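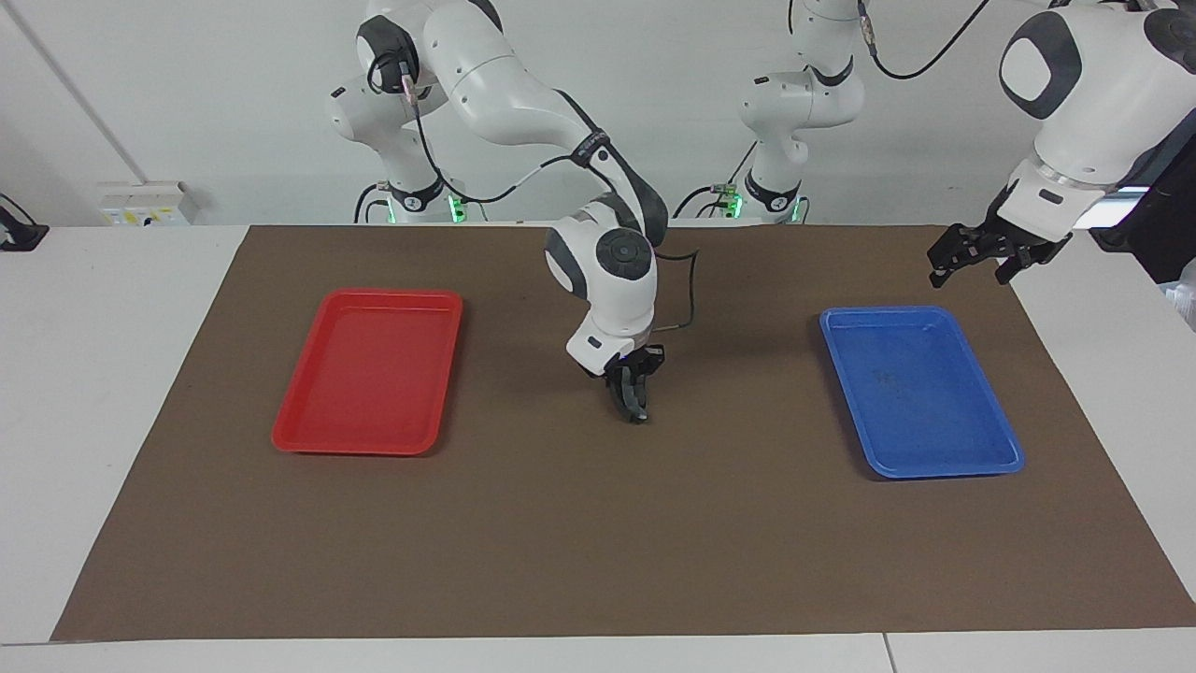
Red tray, blue tray, brown mat

Could you help us find out what the rules look like from behind the till?

Stalley is looking for people who run, or work in, small shops, cafés, bakeries, kiosks and corner bars to take part in a study of everyday regulation. We want to know which rules on food, soft drinks, vaping products and opening hours you deal with in an ordinary week, how long they take you, and which ones you would happily keep.

There is plenty of writing about what governments allow and forbid. Much less of it asks the person who has to print the new label, move the shelf or turn a customer away at five to ten. We think that's a gap worth filling, and we're really excited to be getting started.

What we are studying

The project is called Luik. It began as a survey of sugar levies and portion rules, and 1,081 people filled in the first questionnaire. So many of them used the comments box to tell us about something else entirely (display bans, deposit bottles, the form for putting two tables on the pavement) that we decided to go back and do it properly, with longer conversations and a diary.

This round covers two places, Stonov and Ostatska. They have similar shops and similar customers but quite different local rules, and we'd like to hear from both sides in equal measure.

Who can take part

You can join if you are 18 or over and you have worked for at least 3 months in a business that sells food, drink or nicotine products to the public. Owners, managers, full-time staff and Saturday staff are all welcome. You don't need to know anything about the law. If you have strong opinions, great. If you have never given the matter a moment's thought, we'd love to hear from you too – the first survey leaned heavily towards people who were already cross.

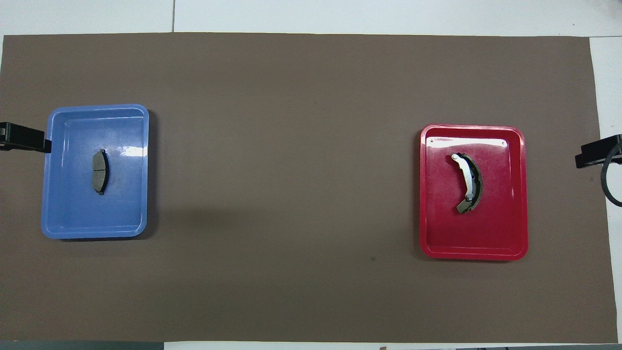
Sorry, but we can't take people who work for a large supermarket chain this time. Their compliance is mostly handled at head office and it would need a different set of questions. Market traders can apply as long as they have a fixed pitch. Mobile caterers, please write to us first and we'll work out together whether the diary would suit you.

What you would be doing

The main part is a diary, kept for 7 weeks. Each week you note down anything you did at work because a rule said so: checking a customer's age, filling in a temperature sheet, taking a product off sale, ringing the council. Most entries are a line or two. You can use paper or your phone, and you can skip a week if you're on holiday, just tell us.

There are also two interviews, one before the diary and one after it. Each lasts up to an hour and can happen at your shop, by phone or at our office, whichever is easiest. We'll work around your shifts, and we're used to being interrupted by deliveries.

At the end there is an optional group evening, where people from both towns compare notes. The last one ran well over time because two bakers got on to allergen labels and neither wanted to stop. Food is provided.

What you get

Everyone who completes the diary and both interviews is paid 495 euros. If you drop out part of the way through, you will be paid for the weeks you have done. Travel to the group evening is covered on top, and so is childcare if you need it. We'll also send you the findings before they are published, with time to tell us if we've got something wrong.

Your privacy

We don't work for any inspector, ministry or trade body, and we will not pass on what you tell us. If you mention that you've been doing something the rulebook doesn't quite allow, it stays with the research team. Your name and the name of the business are removed from the notes before anyone starts on the analysis. In a small place that isn't always enough, so you can also ask us to leave out any detail that would give you away.

Your employer doesn't have to know you are taking part, unless you want to do the interview on their premises.

How to apply

Fill in the short form on the Stalley website and choose Luik from the list. It asks for your town, the kind of business, how long you've been there and the best time of day to ring you. Please don't send a CV! We would much sooner have a couple of sentences about the last rule that made you sigh, or the last one you were glad of.

Applications close at the end of January. We'll reply to everyone, including those we can't fit in, and first interviews start as soon as places are confirmed. The form is available in large print and can be done over the phone if you prefer.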